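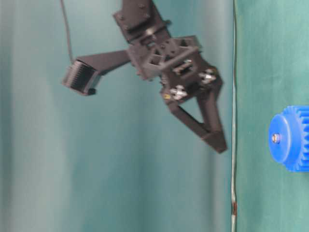
Section 4 covers the hanging, dressing, and routine care of full-length fabric curtains on the Morine ceiling track. It applies to every room at the Trarnanstead site in which a curtain serves as a backdrop or divider. A correctly dressed curtain falls in soft vertical folds from top to bottom, as the teal-green one does, and shows lighter and darker bands where the cloth turns toward and away from the light. These bands are normal and are not to be treated as staining. A broader change of tone, such as the paler area toward the left compared with the deeper blue-green toward the center, should be assessed under 4.6 before any panel is taken down.

## 4.1 Before You Begin

Read this section in full before removing the curtain from its bag. Hanging requires two persons. One person works at the track and the other supports the weight of the cloth.

The following items are needed:

- the curtain panel, with its Virik heading tape already sewn in
- a set of glide hooks from the parts drawer
- two track end stops
- a stepladder of suitable height
- a clean cotton sheet, large enough to keep the folded panel off the floor
- a soft tape measure
- a hand steamer

> **CAUTION:** Do not stand on chairs, carts, or worktables to reach the track. Equipment standing below the track must be switched off and at rest before a ladder is placed near it.

Confirm that the track is secure. Grip it near each ceiling bracket in turn and press upward, then sideways. If any bracket moves, stop and report it. Tightening a bracket is a maintenance task and is outside the scope of this section.

## 4.2 Measuring the Drop

The drop is the distance from the eye of a glide to the bottom of the hem. Standard panels have a drop of 3000 mm. The finished hem must clear the floor by 20 mm.

1. Place one glide at the left end of the track, one at the center, and one at the right end.
2. Measure from the eye of each glide to the floor. Keep the tape straight and do not pull it tight.
3. Write down the three measurements. Use the shortest of them when setting the hooks.
4. Subtract the floor clearance. The result is the drop required.
5. Compare the result with the drop printed on the panel's care label. A small difference can be taken up by moving the hooks to another row of pockets on the heading tape. A larger difference requires the hem to be altered.

**Note:** Floors in the older rooms are not level. A curtain set to the longest measurement will drag at one end and collect dust along the hem.

## 4.3 Fitting the Hooks

1. Spread the cotton sheet on a clean, dry surface and lay the panel on it face down, with the heading tape toward you.
2. Draw the cords of the heading tape evenly from both ends until the panel reaches its gathered width. Work the gathers along with your fingers so that no part of the heading is bunched.
3. Tie the cords in a slip knot. Wind the spare cord flat and tuck it into the cord pocket. Do not cut it.
4. Insert the first hook in the pocket nearest the leading edge.
5. Continue along the tape, placing a hook in every fourth pocket. Keep all hooks in the same row.
6. Insert the last hook in the pocket nearest the trailing edge, even if this shortens the final interval.
7. Run a hand along the face of the heading. No hook should be felt through the cloth.

Hrubý panels have a woven edge on the leading side and a turned edge on the trailing side. The woven edge always hangs toward the center of the room. Older panels from other suppliers may be hung either way, provided that both panels on a shared track match.

## 4.4 Hanging the Panel

1. Fold the panel lengthwise, loosely, and have the second person carry it over both forearms.
2. Position the ladder at the end of the track where the curtain will be stacked when open.
3. Remove the end stop and slide the empty glides toward you.
4. Attach the hooks to the glides in order, starting with the leading edge. The second person releases the cloth a little at a time.
5. Replace the end stop and turn its screw until it holds. Do not force the screw.
6. Move the ladder away before drawing the curtain.
7. Draw the curtain slowly to its full width by the leading edge, holding it at shoulder height.

> **CAUTION:** Never pull the curtain from the bottom corner. A sharp pull at the hem can open the heading seam and bring the end glides out of the track.

If a glide sticks, return the curtain to its stacked position and look along the track for grit, tape residue, or a burr. Wipe the channel with a dry cloth. Oil must not be used, as it will pass down the hooks and mark the fabric.

## 4.5 Dressing the Folds

A new panel will hold the creases of its packing for some time. Dressing sets the folds so that the curtain hangs consistently each time it is drawn.

1. Stack the curtain fully open.
2. Starting at the top, pinch each fold between thumb and forefinger and follow it down to the hem. Every fold should be of similar depth.
3. Tie the stack loosely with three strips of cotton tape, at the top, the middle, and just above the hem. The tape must not leave an impression.
4. Leave the curtain tied for four days.
5. Remove the strips, beginning with the lowest, and draw the curtain.
6. Remove any remaining creases with the hand steamer. Work from the top downward on the reverse side, keeping the steamer head clear of the cloth.

> **CAUTION:** Do not steam toward cables, electrical fittings, or powered equipment. Where the curtain hangs behind installed equipment, take the panel down and steam it elsewhere.

Cables that run down from the ceiling in front of a curtain are to be kept clear of the folds. They must not be pinned to the fabric, clipped to the heading, or passed through the glides. If a cable repeatedly catches the curtain when it is drawn, request that the cable be rerouted.

## 4.6 Assessing Uneven Color

Plain-dyed cloth changes in appearance with the direction of light and with the depth of the folds. Many reports of fading prove to be differences in lighting. Complete the following check before recording a fault.

1. Note which part of the curtain appears pale.
2. Turn off any lamp directed at that part and look again from the same position.
3. Draw the curtain so that the pale part hangs in a different place. If the pale area stays where it was in the room, the cause is the light. If it moves with the cloth, the cause is in the fabric.
4. Where the fabric is at fault, compare it with the inside of the hem, which has been protected from light.
5. Record the finding in the room log, together with the panel number from the care label.

Photographs may be attached to the log entry but are not sufficient by themselves. A camera may render the same cloth greener or bluer according to its settings.

## 4.7 Routine Care

| Task | Interval |
|---|---|
| Vacuum with a soft brush, top to bottom | Monthly |
| Check end stops and glides | Monthly |
| Wipe the track channel | Every three months |
| Take down, inspect seams, and launder | Each September |

Launder in accordance with the care label. Remove all hooks and release the heading cords before washing. Panels are to be dried flat or over a wide rail, never from the heading tape, and rehung only when fully dry.

A spill should be blotted with a white cloth at once. Do not rub the mark or apply household stain remover. If the mark remains after drying, send the panel for cleaning with a note stating what was spilled.

Panels in storage are rolled on a cardboard tube with the face inward, then covered with cotton. Plastic covers are not permitted.

Requests for replacement panels, heading tape, and glides are to be addressed to Raffaele Pagano, Furnishings and Interiors, quoting the room and the panel number. Section 4 was last revised on March 11, 2023.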